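Thread on the hand-held gripper I've been building at the shared workshop. It records what the fingers see while a person does the task, so an arm can learn from it later. Mostly notes on what went wrong, for anyone building a similar one. 1/

Starting point was the open drawings from the Skellbridge group. I kept their trigger linkage and their finger spacing. Everything else got redrawn at least once, mainly to suit the screws I already had in the drawer. 2/

Mechanism: one trigger, two parallel fingers, both on the same linear rail. Pull the trigger and they close symmetrically. Return is a single extension spring. First spring was far too stiff. After 30 cycles my index finger was the part that failed. 3/

Second spring is softer and longer. Closing is fine now. Opening is slower than I would like, and if the rail is dry the fingers stop a couple of millimeters short of fully open. One drop of light oil fixes it for a week. 4/

A short open position matters more than it sounds. The software reads finger width from the image. If "fully open" drifts, every width after it is off by the same amount, and the arm reproduces the error faithfully. 5/

Pads. The magenta ones are printed in flexible filament with ridges across the contact face. Smooth pads slid off anything glossy. Ridges too deep and small plugs sit down in a groove and come out crooked. 6/

Current ridge depth is version 3. Not ideal for cards lying flat on a desk. Fine for nearly everything else I have tried. 7/

Each pad sits on a white block held by two small screws. One screw let the block rotate under load. Two screws and it stays where I put it. I should have drawn it that way to begin with. 8/

Do not overtighten into printed plastic. I stripped two blocks before switching to heat-set inserts. Set the iron lower than the insert packet tells you, push slowly, finish flush with a flat piece of metal. 9/

Camera: fisheye, fixed to the body, looking out over the fingers. The wide view is needed. With a normal lens you see the object and very little of the room, and tracking gets lost as soon as you come in close to a desk. 10/

Cost of the wide view is a dark ring around the picture and bent straight lines. Calibrate with the lens locked. I calibrated, then nudged the focus ring, then spent an evening blaming the tracking code. There is now glue on the focus ring. 11/

Mount stiffness was the other camera problem. The first bracket was a thin arm and it rang like a ruler on a table edge every time the fingers closed. Replaced with a boxed section, closed on all four sides. Slightly heavier, no visible shake. 12/

Weight. Whole tool with the battery out is light enough. With the battery in, it tips forward and the wrist does the work. Moved the battery behind the grip. Better balance, worse cable run. I accept the cable run. 13/

The recording board is a Zummont, bought used. It works. It also gets hot under the lid and drops frames when it does. Cut a row of slots in the lid and the drops stopped – on cool days, at least. Will check again in May. 14/

Timestamps. Write them at capture, on the board, before anything is compressed. I was stamping on save for the first batch and the finger motion lagged the picture by a visible amount. That batch is deleted. 15/

Total recorded so far, after deleting the bad ones: 300 short demonstrations. Roughly 12 were done left-handed by accident. I am keeping them in to see if it makes any difference. No prediction. 16/

Labeling is in Wirneo, which is free and ugly and has keyboard shortcuts for everything. Mark start, mark first contact, mark release, next clip. If a clip has no clear release, it goes in the bin. 17/

Objects. People tend to start with blocks and cups. I went with ordinary desk clutter: a power strip, a plug adapter, a coiled cable, small packages, cards, a plastic bag. Different heights, different stiffness, some shiny, some not. 18/

Cables are the hard ones. Approach from above with the fingers wide, close slowly, lift a little, wait. If you lift fast, the loop opens up and half of it stays on the desk. The arm will copy your impatience. 19/

Plastic bags are next worst. Clear film gives the camera little to look at, and the pads close on air or on the desk. I have been pinching at a fold. Works often enough to keep recording. 20/

Tall boxes are easy to grip and easy to knock over. Come in level with the middle of the box. The mounting blocks stick out a bit past the pads and will catch a corner if you come in low. Chamfer on those edges is on the list. 21/

Procedure at the bench, if useful: wipe lens, cycle the fingers, check fully open against the gauge, start recording, hold still for a slow count of three, then move. The still part gives the tracking something to settle on. 22/

To the person who asked about Nair servos for the arm-side version: I have a pair here, not installed. Holding torque looks fine on paper. The horn spline does not match anything else I own, so there is an adapter to print first. 23/

Files: body, linkage, blocks and pads are in the usual folder. Pads are separate so you can print them in flexible without slicing the rest again. The boxed camera bracket goes up when I have fixed the one hole that is in the wrong place. 24/

Next: chamfer the blocks, try a shallower ridge for flat cards, replace the spring again. View over the fingers as the tool stands now. 25/25 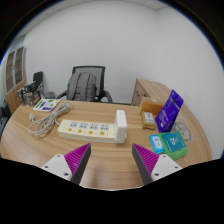
Fingers open over the desk, version 3 pads. Power strip, cable to the left, packages to the right.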